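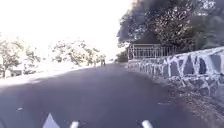

Objet : Re: [robots-ext] Quelle caméra pour rouler dehors ?

Salut Ruth, salut la liste,

Ruth Rengifo a écrit :
> On hésite entre la Nusine et la Zerkitz pour notre plateforme.
> En intérieur les deux se valent, mais dehors ? Quelqu'un a-t-il
> essayé sous les arbres ? Et le contrôleur Bakker, il suit ?

Alors oui, j'ai essayé, et je te préviens, je suis un peu partisan ! La vue du chemin en tête de message, avec le mur de pierre à droite, c'est exactement le genre d'endroit qui me donne du fil à retordre : le ciel et le bord gauche sont complètement cramés, alors que sous le grand arbre ça reste bien sombre. Les joints blancs du mur, eux, sortent très bien (un régal pour les points d'intérêt). Par contre, la petite silhouette au loin, sans doute quelqu'un, fait à peine quelques pixels, et je ne compterais pas dessus pour la détection.

Pour les réglages, j'ai fini par limiter la mesure d'exposition à la moitié basse, là où il y a l'asphalte. Chez moi la Zerkitz s'en sort mieux que la Nusine avec ça : 8 décrochages de l'odométrie contre 313, sur le même parcours d'environ 973 mètres. Oui, 313, j'ai relu le log deux fois... La Nusine met un temps fou à se remettre d'un passage à l'ombre.

Pense aussi à masquer les deux bouts blancs du châssis en bas du champ, sinon l'algo s'y accroche et croit qu'on n'avance pas.

Côté Bakker, rien à redire, sauf qu'il faut le firmware 6 (avec le précédent, l'horodatage dérive). Gilberto Sánchez avait un script pour ça du temps de Wumanska, Gilberto si tu nous lis, tu peux le renvoyer ?

Et toi Ruth, tu montes ta caméra à quelle hauteur ?

À plus,
Mathis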